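Pharmacy Practice II
Handout 5: Storage, Rotation and Disposal of Medicines

Read this before Wednesday's session. The calculation problems at the end are to be done on paper and brought with you.

1. Why storage is part of dispensing

A medicine has a shelf life because its maker tested it under stated conditions. The expiration date on the package holds only if those conditions were kept. A bottle of tablets that spent a summer in a hot delivery van may carry a date two years away and still not be fit to dispense. The date and the storage history have to be read together.

Three kinds of change matter to us. Chemical change is the breakdown of the active ingredient, often by water or oxygen. Aspirin is the usual classroom case: it breaks down in damp air and gives off a vinegar smell. Physical change covers things like a cream that separates or a suspension that cakes and will not shake up evenly. Microbial change is growth of bacteria or mold, mostly in liquids and eye drops after opening.

2. Temperature terms

You need to know these without looking them up.

Controlled room temperature: 68 to 77 degrees F (20 to 25 degrees C), with brief excursions between 59 and 86 degrees F allowed
Refrigerated: 36 to 46 degrees F (2 to 8 degrees C)
Freezer: follow the range on the label for the product

Insulin that has been frozen is discarded, even if it looks normal after thawing. The same goes for many vaccines. Students often assume colder is safer, and this is the most common mistake on the midterm.

Medicine refrigerators hold medicine only. Keep stock off the back wall and out of the door. The probe of the thermometer goes in the middle of the cabinet, and the reading is written down at opening and again at closing.

3. Receiving a delivery

Cold items are unpacked first. Check the indicator in the box if there is one, and put the items away before you deal with the paperwork. Controlled substances come second and are counted against the invoice by a pharmacist. Everything else can wait its turn.

Compare each line of the invoice with the product name, strength, form, package size and lot number. If a line does not match, set the item aside with a note and call the wholesaler the same day. Do not shelve it "for now."

4. Rotation

Many people learn "first in, first out." In pharmacy the better rule is "first expired, first out," as a later delivery can carry an earlier date. New stock goes behind old stock only after you have compared the dates.

In the teaching case we use for this unit, the Stakis outpatient pharmacy carries 448 stock lines. A full date check found 13 lines with at least one expired package on the shelf. Almost all were slow movers: ear drops, an older antifungal, odd strengths of thyroid tablets. The fast movers were clean – they never sit long enough to expire. When you plan a date check, start with the slow end of the list.

A date such as "06" with a year and no day means the product may be used through the last day of that month. Repackaged medicines get their own beyond-use date, and it may never be later than the maker's date.

5. Shelving and trays

Shelves should be wipeable, off the floor and out of direct sun. Group stock by form first (oral, topical, injectable) and then by generic name. Look-alike and sound-alike names are kept apart, with a label on the shelf edge. Heavy liquids go low.

Trays are useful for small packages. Empty a tray completely before cleaning it, and check it for loose tablets. A loose tablet is waste, whatever you think it is.

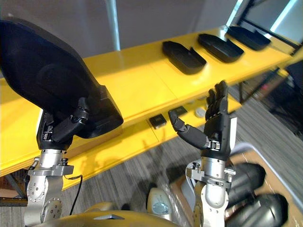

Fig. 1. Black tray held at an angle over a yellow two-tier shelf.

6. Expired and returned stock

Expired stock is pulled, logged and moved to a marked quarantine area away from the dispensing shelves. From there it goes one of two ways. Some packages can be sent back for credit through a returns company. The rest is destroyed as pharmaceutical waste.

Medicines brought back by patients are never returned to stock. You have no way of knowing how they were stored. Controlled substances can be accepted from patients only where the site is authorized to do so – check before you say yes at the counter.

For home disposal, patients should be told to use a take-back site first. If there is none nearby, most tablets can be mixed with used coffee grounds or cat litter, sealed in a bag and put in the household trash. A short list of medicines, including some opioids, may be flushed when no take-back option is available. Tell patients to scratch out their name and prescription number before throwing away the bottle.

7. Problems

a) A pharmacy has 448 stock lines and finds expired packages in 13 of them. What percentage of lines is affected? Give one decimal place.

b) At a second site, Lirnel, 328 lines were checked and 5 had expired stock. Which site has the lower rate?

c) A refrigerator log shows 38, 41, 40, 49 and 39 degrees F over five readings. Which reading is out of range, and what do you do with the stock before you make any phone calls?

d) A patient brings back a sealed, in-date box of inhalers and asks for it to be given to someone who needs it. Write the answer you would give at the counter, in two or three sentences.

Reading for next time: chapter 13, sections on repackaging and labels.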